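3. Materials and layout

3.1 Plates and cubes

The sorting task uses two kinds of objects, cubes and shallow round plates. Every cube has one plate that counts as its home, and the match is by color family. We use the word "family" on purpose. In an earlier round we tried to buy cubes and plates in identical shades and gave up, as the colors offered by one supplier never lined up with those of another. The plates came from Gastine and the cubes from Utex, and both lists use color names that don't help much when the two are put side by side. What Utex sells as blue, most people in our naming check called teal or blue-green.

We decided to keep the mismatch. People at home sort things that match only loosely all the time, such as lids and containers, or napkins from two different sets. A task where every pair is an exact match would be easier to score, but it would leave out the part we wanted to look at.

The full set has 11 color pairs. Before any sorting was done, 65 adults recruited in Zurkstead took part in the naming check. Each person was handed one object at a time and asked for a color word. They could give any word they liked, and a second word if the first didn't seem right. Hervé Joly and Attila Szénási then grouped the answers separately and compared their lists. They disagreed mostly on the words between blue and green, and on whether lavender should be grouped with purple or kept apart. We grouped it with purple.

3.2 The blue and purple layout

Figure 2 shows the layout with the blue and purple pairs, with both cubes near their plates. The table is white. We also tried a wood-grain top, and the paler plates were harder to pick out on it, so all the layouts reported in this paper use white. Each plate is set down flat, with open table between it and the other plate. The plates have a raised rim and a flat inner base, and both features matter for scoring, as described in Section 3.3.

Blue and purple were put together because they were the two families most often mixed up in the naming check. The teal-blue cube has a clear partner only when the blue plate is on the table. With a green plate in its place, people were split. The purple cube gave less trouble, although its plate is a lighter, more lavender shade and a few people asked for a darker one.
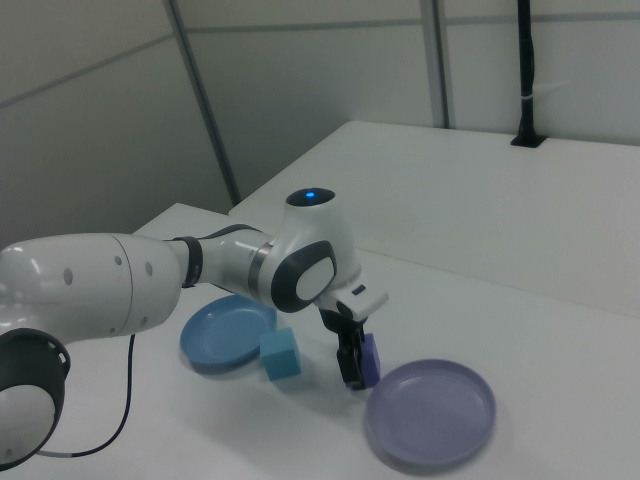

Positions were not marked on the table. In the first version of the protocol we used strips of tape to show where each plate should go, and the tape itself became something to line objects up with. Without it the plates end up in slightly different places from one trial to the next. We recorded those differences but did not correct them. The Szűcs protocol, which we followed for the order of trials, allows this as long as neither plate is touching the other at the start.

3.3 What counts as placed

A cube is scored as placed when it rests entirely on the flat base of its plate. A cube that sits on the table is not placed, even if it is right next to the correct plate. This sounds simple enough, but the rim causes a number of in-between cases. A cube can lean against the outside of the rim, or it can end up tilted on the rim with one edge on the base. We scored the first as "near" and the second as "partial."

The "near" score was added after the pilot. Szénási had been marking these cubes as misses, while Joly left them blank on the grounds that they were with the right plate and nowhere else. Both readings are reasonable. A cube leaning against the blue plate does say something about where it belongs, and calling it the same as a cube left on the far side of the table throws that away. On the other hand it is not on the plate, and a person clearing up the table would still have to move it.

Across all layouts we scored 159 trials. Of these, 22 included at least one cube marked "near" at the end, and almost all of those were with the plates that have the steeper rims. A cube that is still held when time is called gets no score of its own, and the trial is marked as open.

3.4 Color and light

All trials were run under the same ceiling lights with the blinds down. Even so, a cube does not look like one color. The top face is lighter than the sides, and on the teal-blue cube the gap is wide enough that two people in the naming check used a different word for each face. We counted the word for the top face only. The plates are easier in this respect — the flat base gives one even patch of color, and most people looked there before answering.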